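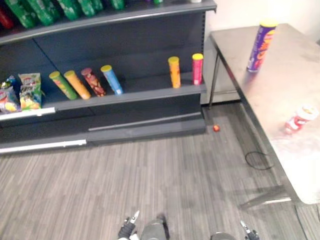 Print | E-mail this message

From: Joaquín Paredes
Date: Thu 7 October
Subject: Re: Goal difference or head-to-head for level teams

Erkel wrote:
> Rule 14 says teams level on points are split by goal
> difference. The table on the site has Bedcombe above
> Brokley on head-to-head. Which one is right? We play
> Brokley again in 2 weeks and would like to know what
> a draw is worth.

Goal difference is right. The rule was changed at the July meeting, and the table script still runs the old sort. Under the current rule the order is goal difference, then goals scored, then head-to-head. Brokley are on +6 and Bedcombe on +4, so Brokley go second.

Two related points.

The abandoned match at Insaurralde does not count yet. It was stopped after 50 minutes with the score at 1-1. Rule 19 lets a result stand only if 75 minutes have been played, so it is down for a replay unless both clubs agree in writing to accept the draw. I have a letter from one club - not from the other. Until I get the second, the site should show both teams with a game in hand.

Postponements still need 48 hours' notice except for an unfit pitch, and for that the referee decides, not the home club. Send the referee's name with the request. Two came in last month without it and I had to send them back.

I will correct the sort order tonight. If your goals for and against look wrong after that, write to me off the list with the match date and the score on your card.

Joaquín Paredes
Fixtures and results

Print | E-mail this message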